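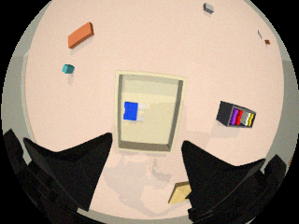

Vicente Iturra wrote in to say that my tire inflation post skipped the hose bleed, and that a tech who follows it as written will push a slug of shop air into the strut ahead of the nitrogen. He is right. The corrected order is below.

Source valve closed, regulator backed all the way out. Connect the hose to the regulator first and leave the far end free. Crack the source valve slowly, bring the regulator up to 60 psi, and let the hose run for 6 seconds. Close the shutoff, then connect to the strut fitting. After that the steps are the same as in the old post.

The second half of his note was about gauges. Our Tovine cart has one gauge upstream of the shutoff and one downstream, and they disagreed by more than I like at low pressure. I pulled both and put them on the Kermani bench tester. The downstream one read 246 with 234 applied, and it stuck on the way back to zero. I replaced it. The upstream one was fine.

Worth checking while you have the panel open:

Relief valve tag. Ours was due in September and the date was hidden behind a bracket.
Hose end caps. Two were missing, and one hose had grit in the fitting.
Tow bar pin. The clip was bent but still held. Replaced anyway.

The strut itself went to 734 psi with the airplane on jacks and was at the same figure the next morning, hangar temperature unchanged. I still owe a reading with weight on wheels.

Duangjai Thongsuk asked which sealant I use on the bottle connection. None. It is a metal-to-metal seat. If it leaks, look at the seat.

The old post now has a note at the top pointing to this one.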